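Print this article | E-mail to a friend

The Slow Street Sells

Lemieux Street never used to make anyone's shortlist. Too far from the train, people said, too many weatherboards needing paint. Then 1717 came up, a brick duplex with a lemon tree and the original kitchen, and 10 groups of buyers turned up to the first open home!

What a joy this neighbourhood is to walk. The blocks run deep (677 square metres at the Stadetik end), the verandahs are wide, and the corner shop still does a proper sausage roll. Young families are buying here to stay, fixing the stumps first and leaving the bathroom for later, and the old places look better every April.

Rents have crept up too, and the units at 1552 Donura Road now go before the sign is in the lawn.

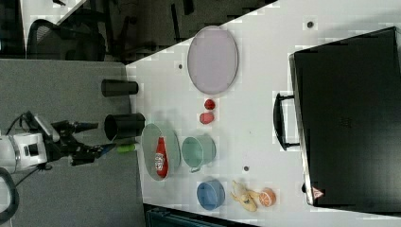 Lovely to see our street get a mention, writes a reader from the Donura Road end, but do tell buyers to check the drains before they fall for the verandah.

Recent stories
Stumps, slabs and what they cost
Buying at auction in the rain
Stukex Lane: small blocks, big gardens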